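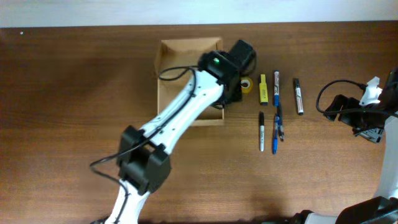
Last changed: February 28, 2023

Packing pens and tape in a shallow carton

These steps cover small desk supplies sent in a low corrugated box, such as the Flostell tray carton. A plain brown box of similar shape works the same way.

Before you start

Set the box on a flat table with its long side pointing away from you and the flaps open. Put the pens and the tape to the right of the box, or to the left if you are left-handed. Wipe dust and paper scraps out of the bottom.

Packing

1. Cap or retract every pen. Check markers twice.
2. Lay the pens flat along the length of the box, alternating the direction of the tips. Do not stack them more than two deep.
3. Place the tape roll on its side at the near end. A roll left standing on its edge will travel and may lift the flaps.
4. Fill gaps with crumpled paper. Press lightly; the contents should not slide when the box is tilted.
5. Fold in the short flaps, then the long ones, if the box has them. If the walls are too low to close over the roll, move the roll to a deeper carton.
6. Tape the center seam and run the strip 2 inches down each end.

Labeling

Write the order number on the top face only. Orders for the Vemham store also need the shelf code, for example 3729, below the order number.

See also: Storing flat cartons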